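Clothes on the bed

I have been trying for a while to deal with the clothes in our house, and most of it comes down to the bed. Everything clean ends up there. It comes off the airer or out of the machine, gets carried upstairs in armfuls, and is put on the duvet until somebody folds it. If it isn't folded by bedtime it goes on the chair, and from the chair it goes back to the bed in the morning. Some of my tops must have done that trip more often than they have been worn.

I don't want to buy another piece of furniture to solve it. There isn't the space in any case. The bedroom has the bed, the wardrobe, the chair and a narrow chest of drawers with a bottom drawer that only opens if you lift it slightly. So I decided to keep the bed as the folding place and change how much I bring to it at once.

The rule I have settled on is small lots. I bring up a few things, fold them, put them away and then go down for more. It is slower on the stairs, but it gets finished. With a whole wash on the bed I would fold the towels because they are easy, do the pyjamas, and then leave the tangle of dark things at the bottom. 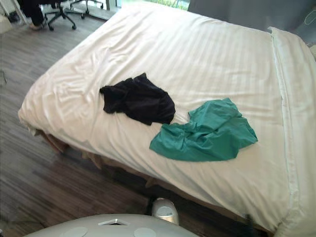 Page last changed: Nov 15, 2019

The black one and the teal one are a fair idea of the sort of thing I mean. Neither is difficult to fold, but soft clothes don't hold any shape when they're dropped down, and two crumpled things on a white duvet can make a made bed look untidy.

Making the bed comes first, by the way. I used to skip this and fold on top of whatever was there, and it doesn't work. You need something flat to smooth the cloth against. I pull the duvet up over the pillows and run my arm across it from one side to the other. It never goes completely smooth and I don't chase the creases near the edge, where it hangs down at the corner. Only the middle matters.

The duvet cover is a plain white one with a faint stripe in the weave. I bought it in January in the Drostine sale, along with a fitted sheet that turned out to be for a deeper mattress than ours. The cover has been good. It comes out of the wash looking presentable without ironing, and the stripes are handy for folding because you can line up the side of a shirt with one of them. I don't suppose that was the intention. The sheet I have kept for the spare mattress, with the extra tucked well under.

White does show everything, of course. Black fluff especially. If I have had a black jumper on it for five minutes there will be bits, and I go over the cover with one of those sticky rollers before bed. The roller refills I get are from Yap and they tear badly, so you lose half a sheet every time. I would change to another sort but I still have most of a box.

On to the folding itself. I am not going to pretend I have a method with a name. For tops I do the following.

Lay it face down and get hold of the shoulders. Give it a shake first if it has been in a heap. Bring one side in to the middle, sleeve laid back along it, then the other side. Fold up from the hem once, then again. If the material is slippery I fold it one more time so that it makes a thick block, otherwise it comes undone in the drawer.

Thin stretchy tops are the worst. They look flat, you turn round to reach for the next one and the sleeve has slid out. I roll those now. My sister taught me to do it when we shared a room and I thought it was fussy at the time, but for that one sort of top she was right. You fold it into a long strip, roll from the neck end, and stop before it gets too tight or it comes out covered in little lines.

Trousers are easier. One leg over the other, smooth them down, fold in half and in half again. I leave jeans folded once only and put them over a hanger.

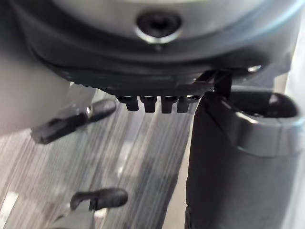 I should say something about hanging things up, because for a couple of years I hung nearly everything. The wardrobe rail was so full that you couldn't slide a hanger along it, and clothes came out more creased than they went in. I took everything off it one wet afternoon and put back only what needed to hang: shirts, dresses, the good trousers and coats. All the rest had to be folded, and this is how I came to be spending so much time standing at the side of the bed.

The hangers are Goton ones, the thin sort with a felty surface. They do grip well. I bought a pack of 50 and use far fewer than that, so the leftover ones are in a bag at the bottom of the wardrobe, hooked together in a lump. I ought to give them away. My neighbour Mabli Meredith has already had some off me and says she doesn't want any more.

Mabli does all her folding standing at the kitchen table with the radio on, straight from the airer, and carries it up in finished piles. I tried it. Our table is where everyone puts post and school things, and I spent longer clearing it than folding. I also found crumbs on a clean towel. If you have a clear table I think her way is better than mine, for your back as much as anything. A bed is low. After a long session I can feel it, and I have taken to kneeling on a cushion for part of it. The floor in there is wood planks and it is hard on the knees without one.

I did think about getting a rug for that side. I measured up and everything. Then I remembered what the last rug was like for fluff and left it.

Now the sorting, which I do after folding. It used to be the other way round. I would make piles on the bed by person and then by type, and by the time the piles were made I was tired of it. Sorting folded clothes is quick. They are all blocks, so you pick them up and put them where they go.

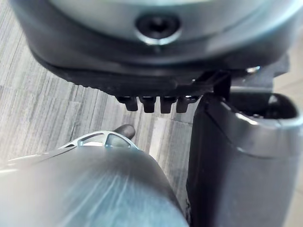 What goes in which drawer

The top drawer is underwear and socks. I don't fold underwear. Socks are paired and turned over at the top, and single ones go in a shoebox at the back. I empty the box when I change the clocks.

The second drawer is tops. I stand them on end in rows so that I can see them all, which means the folded block has to be firm enough to stay up. When the drawer is half empty they fall over, and I prop them with a rolled cardigan.

The bottom drawer, the awkward one, is for jumpers in winter and shorts in summer. As it is a nuisance to open I only want things in it that I don't need every morning.

I bought two fabric dividers from Josisard for the second drawer and they were a waste of money. They bend as soon as you lean anything against them. A cut-down cereal box does the job and can be thrown out when it gets tatty. I have put the dividers in the bathroom cupboard, where they hold flannels quite well.

Patterned things get their own row. I have more of them than I thought, mostly bought on holiday, and if they are mixed in with the plain ones I forget about them. Plain colours I keep together without any order. I tried going from light to dark and it lasted until the next wash.

There is also the question of clothes that have been worn once and aren't dirty. I have gone back and forth on this. They shouldn't go in the drawer with the clean things, and if they go on the bed they get muddled up with the washing. At the moment they have the chair. I allow myself what will fit over the back of it and nothing on the seat. When there is no more room on the back, something has to be washed or worn. 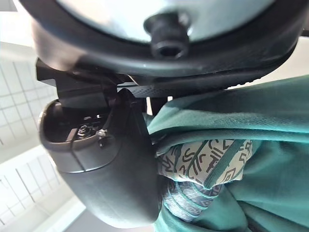

One thing I have had to learn is to check for clothes caught up inside each other. Soft fabric bunches round anything smaller, and more than once I have folded up a top with something else still tucked in it and then hunted all over the house for the missing thing. So everything gets opened out properly before I fold it, even when I am in a hurry. Duvet covers are as bad. I found a child's vest in the corner of one after it had been in the airing cupboard for weeks.

A full basket takes me 40 minutes if I do it all in one go. In small lots I couldn't tell you, as it is spread through the evening and I do other things between. It feels like less. I bring up a few bits when I am going upstairs anyway, fold them, put them in the drawer and come down again.

The children's clothes are another matter and I haven't got anywhere with them. They have been told that folded piles left outside their doors are to be put away the same day. The piles do go, but I have seen inside the drawers. I am leaving it alone for now and working on my own side of things.

I still need to do something about the bottom drawer. I think the runner has come away at the back and needs a new screw, but it means taking all the jumpers out, and they would have to go on the bed.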